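My aunt Montserrat kept one red block from every house she ever lived in, and by the time I got to her apartment in Rodarby she'd lived in a lot of houses.

I should say that I went for a weekend and stayed until December. That's how it goes with Aunt Montserrat. You bring one bag, you take off your shoes, and pretty soon you have a shelf in the bathroom.

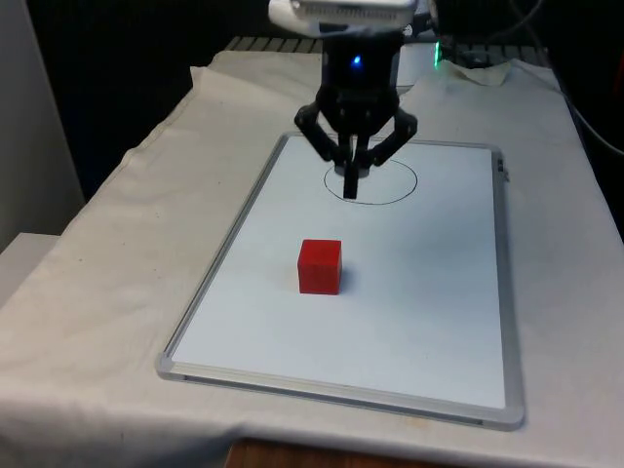
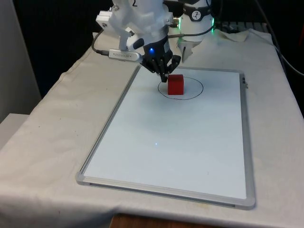 *Photos: Crescencio Cifuentes, September 13, 2019*

The game was called Esteban, after my grandfather, who made it up or stole it from somebody in Hellthorpe, depending on who was telling the story. You need a board, a marker and one red block. You draw a circle, freehand, and you're not allowed to fix it. Then you put the block outside the circle and you say out loud a thing you've been putting off. Once the thing is done – and only then – the block goes in.

That's the whole game! I played it all through my childhood and never once thought it was strange. We had it on the kitchen table next to the salt. My mother's block sat outside the circle for most of a year because of a dentist.

So there we were, me and my aunt and Crescencio from downstairs, with the whiteboard laid flat on the table and a white cloth under it because she wouldn't have the board touching the wood. The cloth was a wrinkled mess. I offered to iron it and she looked at me like I'd offered to iron the cat.

"You first," she said.

"I don't have anything."

"You have 4,000 dollars of my brother's money and a letter you haven't opened."

Well, that was true. My father had left me the money in the spring, along with an envelope with my name on it in his square handwriting, and I'd carried that envelope from Pramimthorpe to Rodarby in the lining of my bag (it had gone soft at the corners, like an old playing card). It was 314 miles on the bus and I never took it out once.

Crescencio drew the circle for me. He has terrible hands for drawing and it came out as an egg. I set the block down and said, "I'm going to read Dad's letter," and my voice did something embarrassing on the word Dad, and my aunt got up and made a big noise with the coffee cups so I could pretend she hadn't heard.

I'd love to tell you I read it right then. I ate two pieces of cake and talked about the bus. I asked Crescencio about his knee, and he has a lot to say about that knee, so that took us a good while. The block sat there on all that white, very small and very red, and every time I reached for the sugar I saw it.

Then my aunt went to lie down, and Crescencio turned to the window and took a sudden interest in the pigeons, and I got the envelope out.

It was one page. He'd written roughly 200 words, and most of them were about the car. When to change the oil, which garage in Hellthorpe would cheat me, how you have to lift the driver's door a little before it'll close. At the bottom he'd put, "Your block is in the blue tin. I moved it in for you when you finished school. You forgot."

I read that part to Crescencio's back. He said, "He moved it in?" and I said yes, and he said, "That's against the rules," and blew his nose.

When my aunt came out again with her hair flat on one side, the block was in the circle. She looked at it for a bit, then she sat down and pulled the board toward her.

"All right," she said. "Give me the marker. I have to call my sister."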